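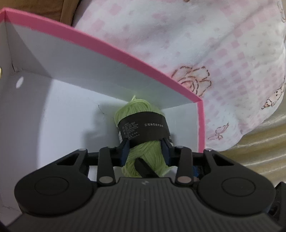
Curine Opens Spring Yarn Collection for Schools and Care Homes

ULACH, April — Curine, the craft supply charity based in Ulach, has opened its spring yarn collection and is asking knitters, crocheters and shops to send in the yarn they no longer plan to use. Donations will be sorted at the charity's workroom on Brandes Street, packed by color and sent out to schools, care homes and craft groups before the summer break.

Last year's collection brought in 2301 balls and skeins. Of those, 1378 went to schools and 1227 of that number were used in beginner classes for children. The rest went to care homes and to craft groups that meet in libraries and church halls.

"Most people who knit have a bag of yarn in a closet somewhere," said Poul Sveinbjörnsson, who runs the collection. "They bought it for a sweater and the sweater never happened. A single ball is fine. A class can do a lot with one ball of pale green."

Single balls are welcome this year for the first time. In earlier years Curine asked for at least three of the same color, and donors said the rule kept them from giving. The charity will now pack single balls together in mixed boxes, with light shades in one box and dark shades in another. Schools can ask for either kind.

What to send

Curine accepts cotton, wool, acrylic and blends in any weight. Yarn should be clean and free of moths. Balls that have been started are accepted if they are wound up and the end is tucked in or tied.

Donors are asked to leave the paper band on the yarn wherever possible, in whatever language it is printed. Sorters use the bands to match dye lots and to check fiber content and washing instructions. Some care homes take only yarn that can be machine washed. If the band is missing, a note with the fiber content is enough. Yarn with no band and no note goes to schools for pom-poms, weaving and other small projects.

The charity does not accept finished or half-finished pieces, sewing thread, or fabric. Knitting needles and crochet hooks can be sent in a separate bag marked "tools."

How to pack it

Any sturdy cardboard box will do, including gift boxes and shoe boxes. Boxes should be dry inside and closed with tape. Please do not use staples — they catch on the yarn when the boxes are opened. Plastic bags inside the box are not needed.

Where to take it

Boxes can be left at the Brandes Street workroom between 10 a.m. and 4 p.m. on any working day. There are also 8 drop-off points in Ulach and the nearby towns, including the Ernard fabric shop and the main library. Ernard will also hold back its own end-of-line yarn for the collection through the end of May.

Schools and care homes that would like to receive yarn can pick up a request form at the workroom or ask for one by mail. The form asks for the size of the group, the age range and any fiber allergies. Groups that received a box last year need to fill out a new form.

About Curine

Curine collects unused craft supplies and passes them on free of charge to groups that teach or practice handwork. The charity also lends out knitting needles, hooks and small table looms.

Contact: Poul Sveinbjörnsson, Yarn Collection, Curine, Brandes Street, Ulach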